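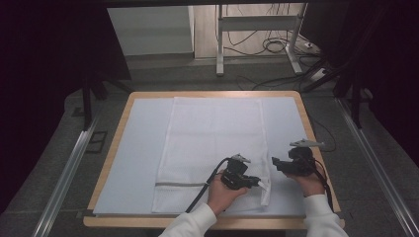
Mar 16, 2019. Bench rules, second draft, to replace the sheet taped up at Parnham. The first draft was mostly about file naming and said almost nothing about cables or finger pads, and those are where our bad takes come from. Cables first. Each hand-held gripper has its own lead, and the lead should fall off the front or the side of the table with slack in it. The left one on the laundry bag station curves down over the front edge, good. The thin wire on the right loops out past the table, and I want it clipped before the Jadoon batch starts. A lead that can snag a sleeve will snag a sleeve.

Floor: anything coiled behind the desk frame stays behind the desk frame. Power strip can stay where it is for now. I'd like it off the floor by April.

Item placement. Mesh bag goes lengthwise on the mat, zipper end toward the operator. The old sheet said "centered" and I have dropped that. Slightly left or right is fine and we want the variation. What we don't want is the bag hanging over the mat border, because then the wood edge ends up in the grasp and the Perker script flags it.

Start pose: both grippers open, over the mat, held for a slow breath. Then go. If you fumble, finish the take and mark it F. Do not stop and restart inside one file. Last batch was 82 takes and 15 had a restart buried in them, which cost me an afternoon.

Finger pads. Look at them before every block, both faces and the corners.

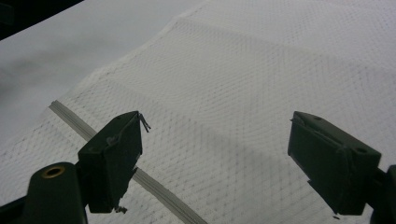
Fingers over the mesh, zipper side. Note the frayed bits on both pads.

Rule as written: loose material longer than a grain of rice gets trimmed, and a pad with a ragged edge gets swapped at the next break. Mesh is the worst case for this. A stray strand can catch in the netting and then the bag moves when the finger didn't close on it — that take looks like a grasp and isn't one. Wipe off specks while you are there. Swap pads in pairs, log the swap on the Vilent sheet.

Block length: up to 35 takes, then a break. I tried 21 and people thought it was fussy.

Sleeves: long is OK, cuffs snug at the wrist.

Still open: who signs off on a pad swap in the middle of a block. Also whether F takes count toward the block. I say yes.

Last updated: Mar 16, 2019

Comments

padswapper: Can we say what to trim with? Someone used the good scissors.

bench2: F takes should count. Otherwise the blocks run forever.

mk: Zipper end toward the operator, but open or closed? The old sheet didn't say either.

Recent entries
Labeling the spare finger pads
Perker script: what the edge flag means
Mat cleaning and replacement
Jadoon batch checklist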